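Cooking less, and minding it less

I stopped cooking properly in October. There was no crisis behind it. I had moved to a smaller flat, the hours at Indwood had changed so that I got home at eight, and one evening I looked at an onion and put it back in the bag.

For years I had kept a list on the fridge with 34 dinners on it. I was proud of that list. Some of them needed a trip to the shop on the far side of the railway for one jar of something. When I moved I found the list had gone soft along the folds, and I copied out only the ones I still wanted to eat. There were 10.
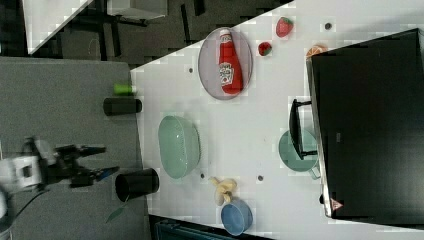
Most of those are things my mother made on school nights. Beans with an egg. Potatoes, leeks and whatever cheese there is. Rice with peas and a lot of pepper. They take 19 minutes or less, which I know from the timer on my phone, as I am the sort of person who times it.

I thought I would save money. I did save a bit in the first month, then started buying better bread and it evened out. The loaf from Stuvero costs more than I used to spend on a whole dinner, but it lasts me four days and I eat all of it. Before, I was throwing out half a sliced loaf most weeks, along with herbs that had turned black in the drawer. 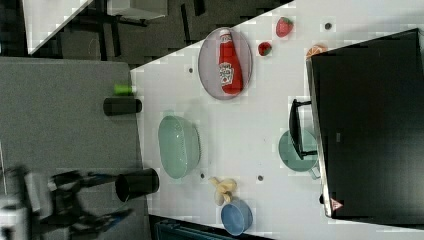

The herbs were the worst of it. A recipe wants a spoonful of dill and the shop sells you a hedge. I now buy parsley and nothing else, and keep it in a glass of water by the sink. If a dish needs dill it does without.

I also gave away 200 recipe cuttings in a shoebox. My sister took them and has so far made one soup.
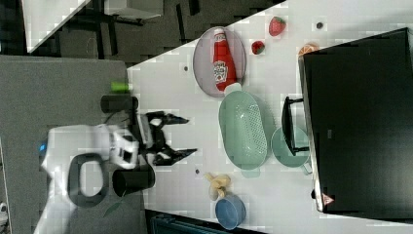 Sauces are where I have changed my mind most. I used to make my own tomato sauce and look down on the bottled kind, and I would have been ashamed to bring it to the table when people came round. A red ketchup bottle with a white cap, lying across a plate, now looks to me like a perfectly good start to a meal. I have it with the potatoes and with the egg. Strawberries I still buy when they are in season, and those get eaten standing up, before anything else has been put away.

I do miss long cooking on a wet afternoon, so I have kept one stew. It takes three hours and makes enough for the freezer. The last lot came out too salty and I am still working through it.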